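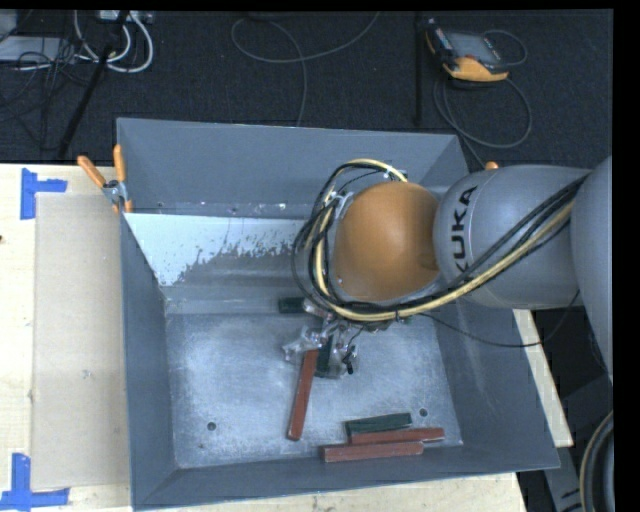 2 min read

Petridis Boar Shaving Brush: Review

The Petridis is a boar bristle brush with a 24 mm knot and a turned beech handle. It sells for 41 dollars, which puts it well above the usual drugstore boar and a little under the entry-level badgers. I used it daily for 70 shaves with the same hard soap, Jusia unscented, and a plain ceramic bowl.

Break-in

Boar needs time. Out of the box the tips were stiff and the brush held very little water. It also smelled of barn. Two overnight soaks in cool water with a drop of dish soap removed most of the smell. By shave 14 the tips had started to split and the lather no longer vanished into the knot halfway through the second pass. Soak it for three minutes before each use; dry, it is close to useless.

Lather

Backbone is high. The brush loads a hard puck in 20 seconds, where my old Pesar badger takes twice that. With cream it is less convincing - the bristles push soft product to the side of the bowl and you have to chase it. Face lathering works well if you paint and avoid heavy circles. I got three full passes and enough left over for touch-up.

Build

The knot is set straight and the glue line is clean. I lost 9 bristles in the first week and none after the third. The lacquer on the handle is thin at the base, and a dull ring has formed where it stands on the shelf. Kanchan Saxena, who lent me her Ovex synthetic for comparison, found the handle too short for a wide hand. I have no complaint there, though it does get slick when soapy.

The Ovex dries in two hours and needs no soak. The Petridis takes most of a day, so hang it or stand it somewhere with air. In a closed cabinet mine was still damp the next morning.

Verdict

Good for hard soap users with some patience. Cream users should buy a synthetic. Rating: 7.5 out of 10.

Last updated: 5 September 2021

Contact | Copyright Bahman Khosravi | Back to top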